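1/ Notes on the Covard selection march, as asked for. Distance and load first, kit later.

2/ Candidates carry the standard load plus water and weapon. Load is weighed at the start and again at the finish. Underweight at either point is a fail – no second weighing.
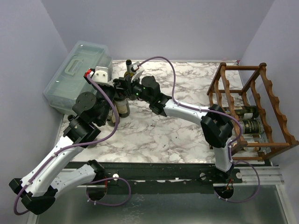
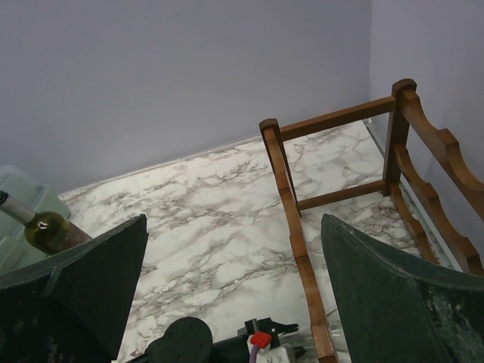 Wine rack, two views.

3/ Total climb is 1,230 meters. Of 116 starters in the September intake, most withdrawals came on the second ascent.

4/ Fidel Valdebenito's route card has the old checkpoint 2. Use the one dated 3/7/18.

5/ Boots: break them in before you arrive. Issue socks are fine. Kit list goes up next.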